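Home | Grants | Reports | Newsletter | Contact

15 March 2019
By the Liapis Street Pantry office

Progress report to the Fatetti Fund: shared food shelf, February

We served 39 households, three fewer than promised. The sign still says "Opening Soon," which may be a factor.

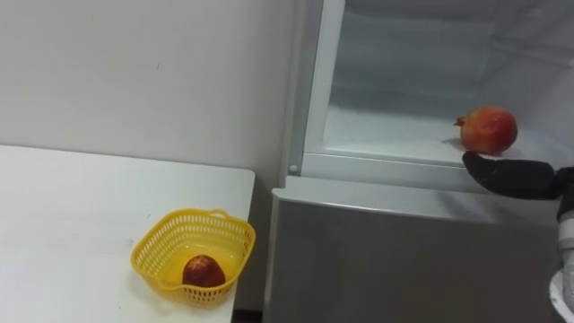
Fruit in the yellow basket.

Spending stands at $2,395, most of it on shelving and a Droler door lock that dislikes cold mornings. The chilled food hours now run 60 minutes longer on market days, as you asked. Attendance in the extra hour was modest and very polite. 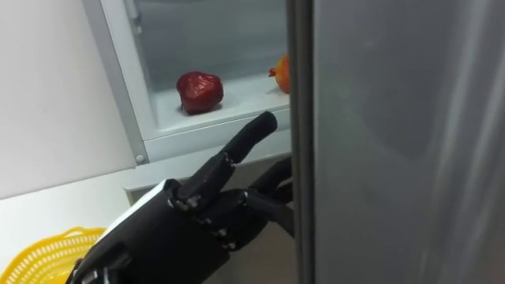
What people told us

We left comment cards by the door. Most asked for eggs. One asked for a different neighborhood. 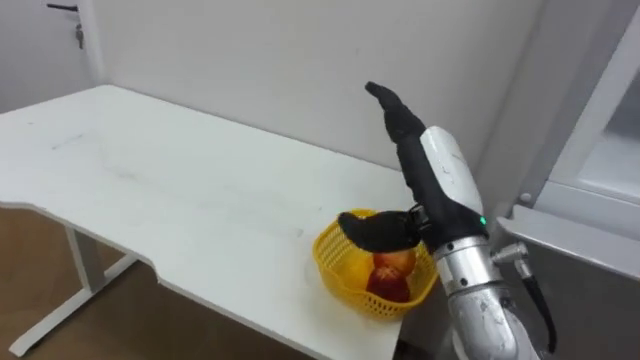

One regular wrote that the evening slot was the first she could reach after work, and could we please stop running out of onions by then. We have raised the onion order. 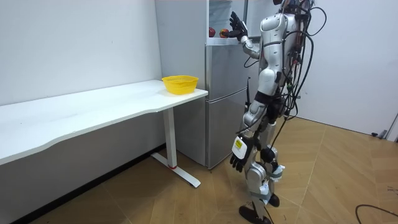
At the refrigerator, upper door open.

Still to do: replace the sign, renew the Rernex delivery contract, and send you the receipts we owe from the fall.

Recent reports
- Shelving: a revised estimate
- Winter hours
- The onion question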